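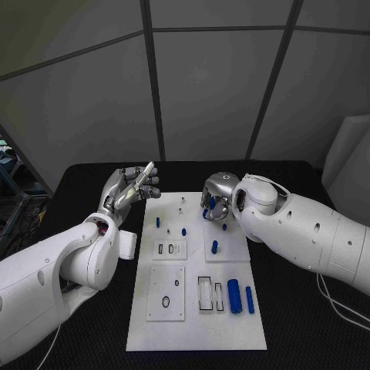 Work on the Dumdale assembly board has kept to the plan agreed with Sollholm, with one delay on the small parts. The second version of the board is now in use. It keeps the white base and the blue parts, and the raised square plate still takes the upright cylinder and a short peg. Of the 248 parts ordered for the full run, 178 have been delivered and checked. The rest are the smallest pegs, and Herkorar has been slow with those.

The outlines were redrawn after the first version. Sơn Dương found the old lines too thick to judge whether a part was sitting in the right spot – the new circles are thinner.

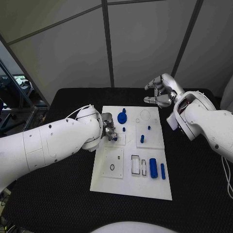 Gear-shaped part with knob, near the far edge of the board.

The holders took the most time this period. The first pair was too tight and had to be remade, and the cost came out of the materials line. We do not expect to go over budget.

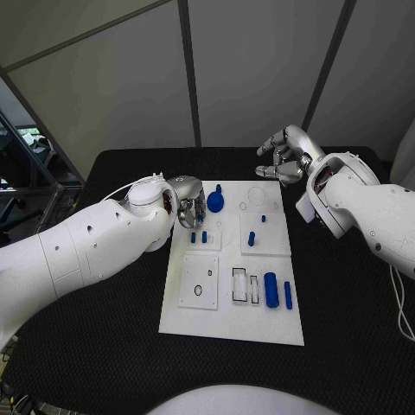
The two holders outlined in black, with the large cylinder and thin rod lying to the right.

Remaining work is mostly repetition. Each layout has to be completed 10 times from the same starting arrangement, and 2 layouts are still to be done.

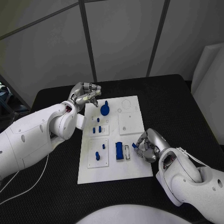
After that the boards go to Barajas for a second set of checks. The parts list will be sent with them. If the last pegs arrive on time we will close this stage in June, as planned.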